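19 Sep 2021

Finished Vanelia last night. All 81 episodes of it, and I went to bed at ten past one with a face like a wet flannel and didn't sleep properly, so if this wanders about you'll have to put up with it.

I started it in June, when my knee was bad and I wasn't going anywhere. My sister had been on at me for ages. She watched it the first time round, when you had to wait a week for each one and it got moved every time there was snooker, and she's never quite forgiven me for watching something else on the other side. So I said fine, two episodes, and if I don't like the lighthouse woman I'm stopping. I loved the lighthouse woman. I was four episodes in by bedtime and had burnt a pan of rice.

For my own record, as I'll have forgotten by Christmas: it's the one about the family who run the ferry out of Stumberg, and the eldest daughter comes home for the funeral and finds out the boat has been sold. Vanelia is the boat. I thought it was the daughter for three whole episodes! I kept waiting for someone to call her by it. The first series is nearly all rain and arguments in kitchens, and I could have watched that for ever, I really could. Then there's the business with the harbour office, and the brother turns out to have signed something, and from there you're never more than ten minutes from a solicitor.

Series two and three are the best. I'd fight anyone on it. The episode where they're all stuck on board overnight with the engine out and the bride's mother won't stop singing is the best 45 minutes of television I've seen in years, and hardly anything happens in it. They eat crisps. Somebody mends a radio. The father says one thing about his own father, looking out of the window, and then asks if there's any tea, and I had to pause it and go and stand in the garden.

Four is where it wobbles. They lost the original aunt (she went off to do a film, my sister says) and they brought in a new aunt without so much as a line to explain it, and I spent half the series squinting at her. You get used to it. I'd got quite fond of the new one by the end, she's funnier, but it did feel rude to the old one. Also the coat. The daughter wears the same green coat for three series and then it's blue and everyone carries on as if it had always been blue.

I had a week off from it in the middle, when Fiore took it down. I'd only signed up to Fiore for this! One evening there it was and the next evening just a grey square and a message about titles leaving the service, and I was on the cliffhanger with the car on the slipway. I rang my sister and she wouldn't tell me what happened, she said it would be good for me. It came back the following Wednesday with no apology and with series five listed before series four, so I very nearly ruined it for myself.

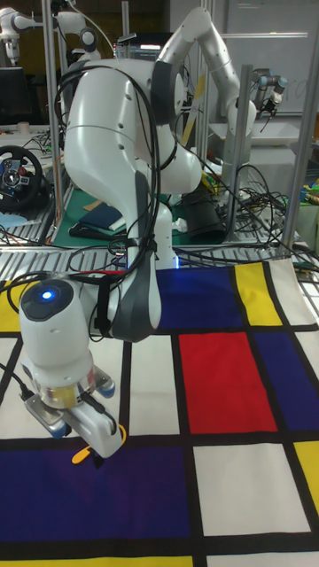

What I mostly want to get down is the ending, before I go and read what everyone else thought and lose hold of what I thought. The last series, the seventh, is only half the length of the others and you can tell they knew it was the last, because people start turning up. The vet's back, the boy who stole the outboard is back and has a beard. They changed the opening titles as well. For six series it was grey water and a slow cello, and then suddenly it's all bright blocks sliding about, white with thick black lines and coloured rectangles, for all the world like the cloth on the table in that picture. I hated it for two episodes. Then in the third one you see the new ferry timetable pinned up in the café and it's laid out in the same way, and I let out such a noise that the cat left. So the titles had been the timetable all along. I felt very clever for spotting it and told my sister, who said yes, everybody knows that.

Anyway, the ending. She sells the house and keeps the boat. I'd been sure it would be the other way about, and I'd been getting ready to be cross. The last proper scene is her taking the morning crossing by herself, no passengers, and the new aunt waving from the slip and then giving up waving and going to find her gloves. And the camera stays on the gloves, more or less! You hear the engine going off and you never see the boat leave. I said "is that it?" out loud to an empty room. Then the credits came up with no music and I found I was crying, quite hard, and I couldn't tell you which bit had done it.

I've been thinking about it all day and I'm still not sure I like it. I wanted to see the boat go. I've put in all those hours with that boat. My sister says that's the point, and I said if I have to be told the point the next day on the telephone then they ought to have put it in. She laughed at me. But then I was peeling potatoes this afternoon and thought about the gloves again and had to stop for a minute, so perhaps they knew what they were doing.

One thing I'm certain about is that they never sorted out the letter. In series two the father posts a letter, we see him do it, there's a big close-up of the postbox, and then not a word about it. I kept expecting it. Every time there was a knock at the door in series five I thought, letter. I looked on the fan forum just for that (with my hand over half the screen) and there's a whole thread called WHERE IS THE LETTER with 2,684 replies, so I'm in good company. I read the first page. One person thinks it was to the harbour office, another thinks it was to the original aunt, and then it goes off into an argument about whether you could get the last post from Stumberg on a Saturday. I'll go back to it when I'm stronger.

So now I've got nothing to watch. It's a horrible feeling, a bit like coming home from holiday and the fridge is empty. I tried the first episode of Skeltano tonight because it's by the same writer and Fiore keeps shoving it at me. It's set in a bank. Everybody is very well dressed and talks quickly in lifts, and a man was found dead in a fountain before I'd even put my feet up. I can't say it's bad. It looks expensive, and the woman who plays the boss is the bride's mother from the engine episode, so I kept waiting for her to start singing. But I missed the rain. I got to the end and couldn't have told you what a single one of them wanted, apart from the dead man, who I suppose wanted to get out of the fountain.

My sister says give it three. She said that about the one with the monks as well and I never got those evenings back. I might do one more tomorrow if there's nothing on, or I might just go back to the start of Vanelia and watch the kitchens. I'd like to see the old aunt again now that I know she's going. And I want to look properly at the walls of that café in the first series, in case the timetable is up there already and I missed it.

Must ring Fiore in the morning too. They've charged me twice for August and the chat thing on the website goes round in circles. And put the bins out, it's the brown one this week.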